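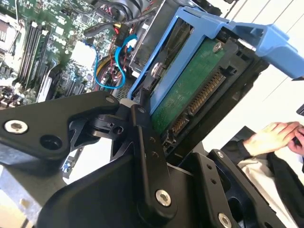
From: Saqib Bangash
To: Plevstead restorers' list
Date: September 15, 2016
Subject: Re: Front disc swap, pedal travel still long

Haris Bukhari wrote:
> Fitted the Clivow disc kit to the wagon in May, kept the factory
> drum master cylinder. Bled it twice. Pedal goes well past halfway
> before it bites, and the fronts drag after a long drive. Proportioning
> valve is from Tanoli. Is it the valve?

Haris,

I doubt it's the valve. A valve on the rear circuit won't give you dragging fronts. Look at the master cylinder first.

The drum unit has a residual pressure valve behind the outlet seat. Drums want it, discs don't, and it will hold the pads against the rotor. Pull the seat on the front port and check. The drum reservoir is also too small for calipers as the pads wear.

Long travel is a separate matter. The calipers need more fluid than the old wheel cylinders did, and your bore may be too small to supply it. Measure it before ordering anything. Also check that the bleed nipples are at the top - it's easy to swap the calipers side to side, and then no amount of bleeding will clear the air.

Mine has covered 3,097 miles on a disc master cylinder with the rear shoes adjusted up properly. Glória Azevedo did the same job and had to readjust hers at 1,517. Check the pushrod clearance while the cylinder is off. With none, the compensating port stays covered and you'll get drag again, whatever colour the box it came in. 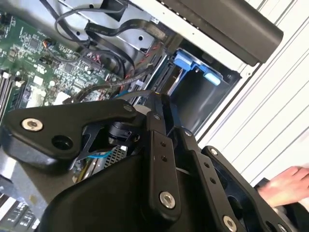

Inside the computer case, motherboard at upper left.

Saqib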